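Equipment Planning for the Otau Bench: Should We Buy a Second Pair of Grippers?

Project report, second-year automation group, Bornargate

1. What we were asked

Our brief was to plan next year's spending on the two-arm bench. The draft plan we were given already had a spare pair of grippers in it, at 742 a piece from Noiphan, and our job was mostly to confirm it. We were not convinced, and this report explains why we would put the money elsewhere or keep it.

2. What the bench does now

The bench has two arms, each with a two-finger gripper. Nearly all the student work on it is pick and place with light household things: cups, blocks, small boxes. The usual exercise is for one arm to take a cup and pass it across to the other. None of this comes close to the load limit in the supplier's leaflet, and the leaflet is the only evidence offered for the stronger Noiphan model.
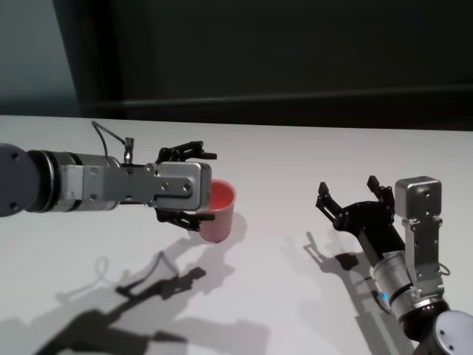 The argument for buying was that sessions are lost when a gripper fails. We went through the bench log for the term to check. It lists 20 stopped sessions. Only 4 were put down to the grippers, and in 3 of those the note says a cable had worked loose and was pushed back in. The rest were software, a missing power lead, or no reason given at all. We do not trust the log very far - people fill it in at the end, in a hurry - but it is hard to read it as a case for new grippers.

3. What the quotes leave out

The Noiphan price does not include the mounting brackets. It also leaves out delivery and the new control licence, which we only found by asking twice. Merberg quoted for fingers and cables alone, to fit the grippers we have, with delivery in 8 weeks. Their quote was shorter and easier to follow, though they would not say how long the fingers are expected to last.

We were also told that the new grippers would "pay for themselves". Nobody could show us a sum for this. A teaching bench does not earn anything, so we left that line out of our table.

4. What we would buy

One set of spare fingers and a bag of cables from Merberg, ordered by January so they arrive before the spring classes. Cable clips for both arms. A better log sheet, with a tick box for the cause and a space for minutes lost.

We would hold back the gripper money until the new log has run for a full term. If it shows real gripper faults, the plan can be opened again with fresh quotes.

5. Weak points in our work

We had one term of records and two suppliers. We did not test the Noiphan gripper ourselves, as the loan unit never came.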